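News > Books > Poetry

Print this page | E-mail this to a friend

Drutby poetry prize to be read without names

11/11/22

The Drutby Prize for a first collection of poems will be judged without authors' names from next year, its organisers have confirmed. Entrants will be asked to leave their name off every page of the manuscript, along with any list of thanks and any note of where the poems first appeared.

The change follows a long argument over this year's shortlist, announced in June, on which 5 of the books came from a single publisher, Wukent. The prize has stood by the choice but accepts that the judges knew whose work they were reading.

Manuscripts must run to no more than 80 pages, as before. Long poems and sequences are allowed. Translations are still not, though the rules now say that a poem written in two languages by the same author will be accepted if most of the lines are in English.

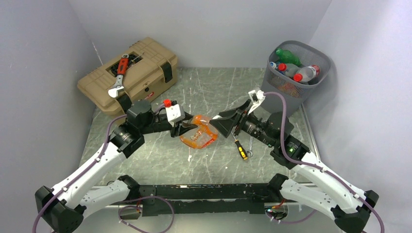
A reader for the small press Camargo said the new rule would help poets who had never been in a workshop or won a place on a reading bill, but that it would be hard to keep to. Anyone who follows the magazines would know a good many of the poems by their first lines, the reader said, and the judges follow the magazines.

The organisers say they have thought about this. A judge who recognises a manuscript will have to tell the prize office, and it will then be passed to one of the others. A judge who has taught or edited an entrant will be expected to stand aside in the same way.

Entries will be sorted at the Drutby office, where each manuscript is given a number before it goes out. The list matching numbers to names will stay sealed until the winner has been picked. The shortlist will be made public with titles only, and the names will follow two weeks later -- a gap that some booksellers have already complained about, as it leaves them little time to order stock.

The winning book will be published by Dendard, which takes over from the prize's former partner. Dendard has brought out poetry for nearly nine years, mostly pamphlets, and this will be its longest book of verse so far. The poet will be paid a royalty on top of the prize money. Under the old agreement the prize money counted as an advance.

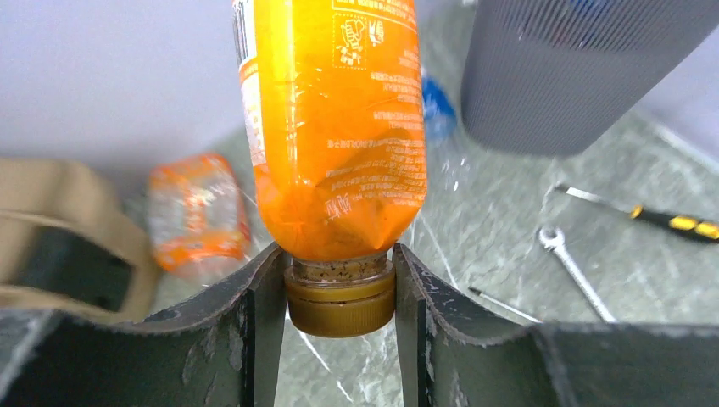
Asked about the fee, Dendard replied that it had no say in what entrants were charged and would have liked the charge to be dropped altogether. The prize office said the fee would stay where it was, with free places for poets on low incomes. Those places can be asked for by letter or e-mail and no proof of income is needed.

Poets who have published a pamphlet may still enter. Those with a full-length book may not, even if it is out of print or was paid for by the author -- a point on which the old rules were silent.

The full rules are to be sent to libraries and writing groups, and can be had from the prize office on request.

Print this page | E-mail this to a friend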